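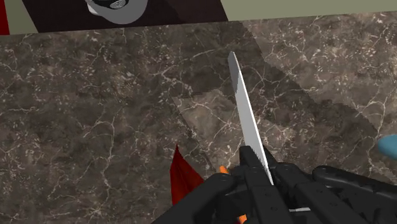 Handout 4, page 62

## Small ski areas and how they close

These notes follow the second part of the lecture. Please read them before the seminar, together with the two maps from the course folder. I use the word "area" for any place with at least one lift and a ticket window, even when the lift was only a rope driven by a truck engine.

### 1. The case of Irkulcombe

Irkulcombe opened with one rope tow on a north slope above the village. The slope had 66 hectares on the permit, but only a small part of this was ever cut and skied. Later a used double chairlift was bought from the Skadel company, which had taken it down from a larger resort. The chair was slow and the top station stood in the wind. Many skiers who answered the survey still remember the cold of the ride better than the skiing.

The area ran its chair for seven winters. In this time it had three different operators, and each of them changed the ticket prices in the first month. On the ticket list of the second operator you will find a half-day price for "upper hill only". I do not know how this was controlled, as both parts of the hill used the same exit track.

### 2. What the sources say

We have three kinds of sources for Irkulcombe, and they do not agree.

- **Permit papers.** They give the borders, the lift line and the planned parking. They show what was allowed, and a student should be careful to read them only in this way.
- **Newspaper notices.** These are good for opening days and bad for snow depth. The depth was usually reported by the area itself.
- **Survey answers.** We received 62 answers. The older skiers often mix the rope tow years with the chair years, so a run name alone is not enough to date a story.

The name of the east run is a good exercise. In the permit papers it is "Run C". In the newspaper it is "Janssen". On the last trail map it is "Janssen Gully", although the ground there is quite open and has no gully shape that I could find when I walked it in July. Probably the printer's map was drawn from a description by telephone, but this is my guess and you should not cite it.

### 3. Why it closed

The usual explanation in the village is "no snow". The weather records support this for one winter only. In the other winters the snow was normal or a little better, and the upper hill could open before the holidays.

The insurance cost is a stronger reason. After the second winter of the chair, the yearly payment grew faster than the ticket income, and the third operator tried to solve it with a Palletti snowcat. The plan was to take paying guests to the bowls behind the top station, where no lift was needed and the ticket price could be much higher. The snowcat carried guests for part of one season. The insurer then asked for a guide on every trip – the operator had counted with one guide for the whole day.

There is also the question of the road. The county plowed it last, after the school and the dairy, and on storm days the best snow was on a hill that no guest could reach before noon. I find this reason underestimated in the literature on small areas. It does not appear in the accounts as a cost, so it is easy to miss.

### 4. Terms to know

**Uphill capacity**: the number of skiers a lift can bring to its top in one hour. Makers give the best value. The real one is lower, especially with beginners.

**Skier visit**: one person skiing on one day or part of a day. A family of four on a weekend makes eight visits when they ski both days.

**Lost area**: an area with no lift operation and no active permit. A hill that is still used for touring is also lost in this sense – the word speaks about the business and says nothing on the skiing.

### 5. For the seminar

Choose one closed area from the list and bring one source of each kind from section 2. If you cannot find a permit paper, an aerial photo with a visible lift line is accepted. Write at most one page. Put the dates you are not sure of in brackets and leave them there, also in the final version.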